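Ostesbridge Tenants' Meeting – May

Present: Lucian Nistor (chair), Ruan Mkhize (minutes), 14 residents, one dog.

1. Laundry hours. Closing moved to 9 p.m. The dog abstained.

2. Parking. Ruan reported that bay 13 is still claimed by two households – both in writing, both in capitals. Lucian to speak to each, separately. 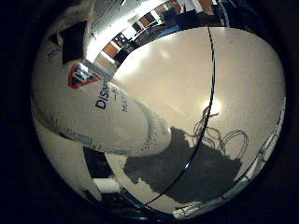 3. Roof. De Luca quoted $3000. A long silence was observed. Second quote to be sought from Sernstead.

Next meeting: Wednesday, 7 p.m.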